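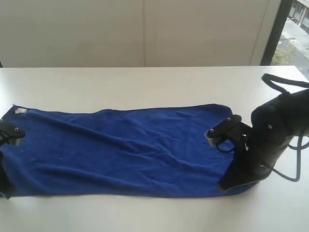
Microfiber towels stopped absorbing, now they just push water around

Yupin Thaweesak
I bought a pack of microfiber towels in October for the kitchen and the car. For the first few weeks they were great. Now if I wipe up a spill, the water moves politely to one side and waits for me to leave. They go in with the regular laundry, warm wash, the usual detergent, fabric softener, dryer on high. They come out feeling soft enough, but they're useless. Are they worn out, or can I fix this? I'd hate to toss 15 towels that look perfectly fine.

Debora Galli
It's the softener. It coats the fibers and they quit picking anything up, so what you own now is a stack of very soft raincoats. They can usually be saved:

Soak them in hot tap water with a cup of white vinegar for 60 minutes. Wash them by themselves, warm, with half the detergent you think you need. Skip the softener and run a second rinse. Dry on low, no dryer sheets.

You may have to do it twice. Mine took two rounds after my husband "helped" with the laundry. Keep them away from cotton bath towels too - microfiber grabs every bit of lint in the load and hangs on to it for life. And drop the high heat. The fibers are plastic, more or less, and they can melt enough at the tips to go scratchy. If they feel like they're catching on your fingertips in a bad way, that one is a floor rag now.

Dario Sanna
just buy new ones, they're cheap. I use paper towels anyway

Do-yoon Tak
What Debora said, except I skip the vinegar and simmer mine in a big pot for 15 minutes, then wash as normal. The kitchen smells like a wet dog for the evening. Check the care label first, as some of them say to keep the water under 40 C, and in that case stick with the soak. To test one, put a spoonful of water on the counter and lay the towel on it without pressing. If there's still a puddle when you lift it, back in the pot.

Last updated: December 17, 2019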